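The House Rules
What small robot workshops are learning about good practice, one laminated sheet at a time

The sheet of paper by the door at Odesov has been laminated twice. The first version came out of the office printer in June, ran to nine rules, and was covered in ballpoint corrections before the month was over. The second has the corrections typed in, and there are already new ones creeping down the margin in green ink. I've come to think of that sheet as the most interesting thing in the building, and I say that as someone who will happily stand and watch a robot arm pick up a spoon for an entire afternoon.

Odesov is a small outfit that teaches pairs of robot arms to handle everyday things. It shares a long brick building with Huvov, which makes fixtures and brackets, and with a coffee roaster whose smell gets into everybody's coats. The work itself is slow and, to my eye, rather lovely. Somebody sets out a table of objects, the arms pick them up and put them somewhere else, and the whole business is recorded, reset and done over again. On a good day they get through 163 recordings. On a bad day they spend the morning hunting for a screw.

What I had come to ask about was rules. The big factories have had safety standards for their robots for a long time, thick documents full of stopping distances and risk assessments, and people in the trade can quote clause numbers at you the way some folks quote baseball statistics. But a tabletop arm in a rented room sits in an awkward spot. It's light and it's slow, and most of the time the worst it could do is pinch a finger or fling a toy. The formal standards still have plenty to say to it, and the people at Odesov do read them, but there's a great deal of daily life in between the clauses, and that's where the laminated sheet comes in.

Rule one is about hands. When the arms are powered, hands stay outside the walls, and if something has to be moved, the person moving it says "hands in" out loud and waits to hear "clear" from whoever is at the controls. It sounds a bit like a rowing crew, and I felt silly the first time I said it. By lunch I was saying it to the refrigerator.

Rule two covers the stop button, which has to be within reach of a seated operator and must never have anything set down in front of it, coffee included. Each shift begins with a press of that button and a look to see that both arms really do go quiet. The press goes in a logbook (a paper one, with a pen on a string), and so does the name of whoever pressed it.

After that the rules get more particular, and I liked them more and more as they went along. Cables are to be checked by eye before every session, all the way from the gripper back to the base, with enough slack for the arm to reach as far as it can go and not so much that a loop could snag on something. There was a long and friendly argument about this one while I was there. Huvov's people, who have opinions about brackets, would like every cable clipped down at fixed points. Odesov's people find that clips put in the wrong spot do more harm than a generous loop. The green ink on the sheet currently says "clip OR loop, but look at it," and I suspect it will say so for a while yet.

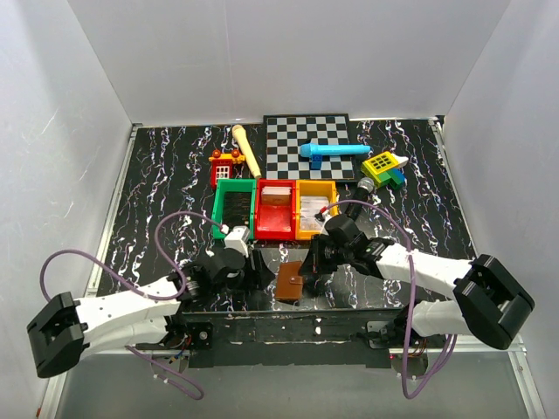

Two arms at a marbled tabletop, with trays, toys and a small leather wallet set out between the walls.

Then come the objects, and here the good practice gets almost domestic. The sheet asks for things of different sizes and shapes, some with handles and some without, and it asks that every item be one you could stand to see dropped. Nothing made of glass goes on the table. Nothing sharp does either, and nothing with liquid in it, a rule that somebody has underlined hard enough to dent the paper. Anything that opens, like a wallet, gets emptied before it's used. A recording can travel a long way from the room where it was made, and a bank card or a family snapshot has no business traveling with it. Printed labels get a second look for the same reason, in case there's a home address on one.

That privacy rule came to them secondhand, from Khamphan, a set of working guidelines that has been passed around among workshops of this size for a couple of years now. It's a plain document of 35 pages, with no certificate at the end and no seal to put on your website. You read it, you take what fits, and you're asked to send back whatever you learned. I found it a pleasure to read, which I can't say of many safety documents, and I'd put that down to the fact that it was plainly written by people who have had to crawl under a table. There's a whole page about where to put the trash can.

Khamphan is also firm on a matter I hadn't considered, which is what to do with failures. When an arm drops something, there's a temptation to delete the recording and try again, and everybody ends up with a tidy collection in which nothing ever goes wrong. The guidelines ask that you keep the fumble, mark it as a fumble, and write a few words on what you think happened. At Odesov those notes have become a small literature of their own. "Slid off, sulked, rolled under bat," reads one I copied down. I'm told it was very helpful.

The software they use for the notes is called Jemard, and it won't let you close a session until you've filled in the box at the bottom. People grumble about the box. I watched a person type "fine" into it, look at the word for a while, delete it, and write two careful sentences about a loose fingertip. I thought about that for most of the drive home, probably more than it deserved, but I've spent a good part of my life typing "fine" into boxes.

There's a fair question about how much of this ought to be made official. Some in the trade would like a proper standard for tabletop work, with audits and a stamp, so that a customer can tell a careful shop from a careless one. Others worry that a stamp would cost more than the arms do, and that the small rooms where much of the learning happens would simply close up. I went back and forth on it myself. I'd want the hands rule and the stop button rule written down somewhere with some teeth to them, and I'd be content to leave the trash can to good sense.

Near the end of my visit they were getting ready to change the sheet again. The proposed addition was a line about turning the arms off before vacuuming, and the talk had moved on to whether the handheld vacuum counted. The roaster next door had started a new batch by then, somebody had opened a window, and the green pen was being passed across the desk.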